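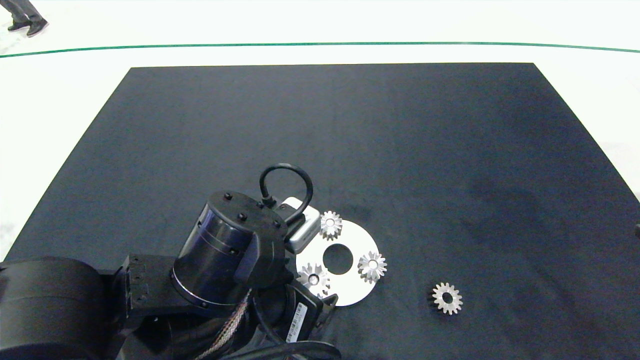
A black mat laid on a white floor, with a thin green line beyond its far edge

A floor mat, in the sense used for halls and workrooms, is a flat covering laid over part of a hard floor to protect it or to mark out an area for an activity. It differs from a carpet in that it is not fixed down and can be taken up when the room is needed for something else. Door mats and bath mats are treated separately.

Form

Most large mats are rectangular. Smaller ones are sold as single pieces, while bigger areas may be covered by a roll or by several pieces laid edge to edge. The Clekska pattern, which was common in public halls in Baird, was supplied in strips 600 mm wide, with a narrower strip of 400 mm for use along walls.

The underside is usually chosen to grip the floor. The upper side may be smooth, ribbed or lightly textured. A smooth top is easier to sweep, and a ribbed one holds more grit. 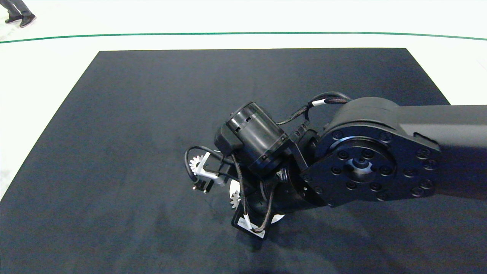
Serketti Reference Pages | Floors and Coverings Section

Colour

Black, dark grey and navy are the usual colours for large mats. Dark mats hide stains fairly well but show pale dust and scuffs, most of all in the parts that are walked on often. On a light floor a dark mat also has a clear outline, so its edges are easier to see.

Floor lines, painted or taped, are sometimes used together with mats. The hall at Fetutari kept its lines when its mats were replaced in August, and the new set was cut to fit inside them. It covered 366 square feet.

Care

Mats are swept or vacuumed, then wiped with a damp cloth and mild soap. Both the mat and the floor should be dry before it is put back. Rolling is preferred to folding for storage, as folds can leave ridges that lift at the edge and may trip people. A mat that will not lie flat can be left upside down overnight.
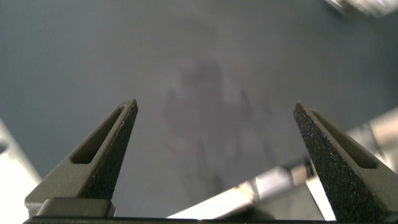
Broad grey surface, seen close to

See also: Carpet tile; Door mat; Floor marking; Runner

Page last changed 11 April 2020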